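The great winter clear-out
By Ynyr Nicholas
Wednesday, December 11, 2019

Second week of December and the hall cupboard won't shut. Same every year. You go in for the fairy lights and come out with a tent peg, two odd wellies and a bad mood.

So this year I went to see how other people do it. Started in Neltach, up the hill road, where the whole of Lewis Terrace has a swap day going. Doors open at ten. Front rooms full of lamps, jigsaws, a rowing machine. Nothing has a price on it. You bring something, you take something, or you just take.

It began in April with one skip. A couple at the top end had hired it to empty a late aunt's house and by teatime the neighbours had pulled most of the stuff back out. A bread maker went three doors down. The aunt's sewing table went across the road, where it still is, with a telly on it. They got 25 households signed up for the next go and it has run ever since.

I liked it. I also came home with a lamp.

Then Burkent, which is bigger and goes about things differently. The reuse shop there is a proper shop, with a till and a queue. They weigh everything that comes in, and the board by the door said 1,071 kilos for last month, 1,065 for the month before. Mostly books, the woman on the till told me. Books and pans. She has strong views on people who leave duvets outside in the rain and I won't print them.

What sells? Anything for Christmas, up to the twentieth. After that you can't give it away. Toys all year. Big brown wardrobes, never, though a man from Kekero drives over twice a month and buys them for the timber. He wouldn't give me his name but he did show me his van, which was very full.

The best advice I got was from a retired removals man having his tea in the shop cafe. Thirty years of other peoples' lofts. Do one shelf, he said, then stop and put the kettle on. Don't start with photos. Don't start with letters either, you'll be sat on the floor reading till it gets dark. Start with cables. Nobody has ever cried over a cable.

I did the cables. Bag and a half. Then the shelf above, then the one above that, and it took most of Sunday and I found my passport, which I had already payed to replace.

The lamp is in the hall now. It doesn't work. 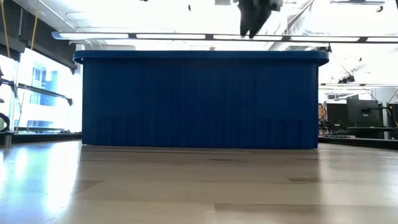

Last thing, on what to put it all in once you've decided it's staying. Cardboard is fine for a month and then the damp gets at it, espescially in a shed or under the stairs. Go for plastic, and go wide and fairly low, like the blue tub here, so you can see to the bottom without emptying half of it on the carpet. A thick rim is worth having too, for your fingers when you're dragging it out from the back. Label the end as well as the lid. Don't buy them before you've sorted, or you'll just fill them with the same old rubbish and have 568 things you don't want in very tidy rows. The Lewis Terrace lot are on again in April.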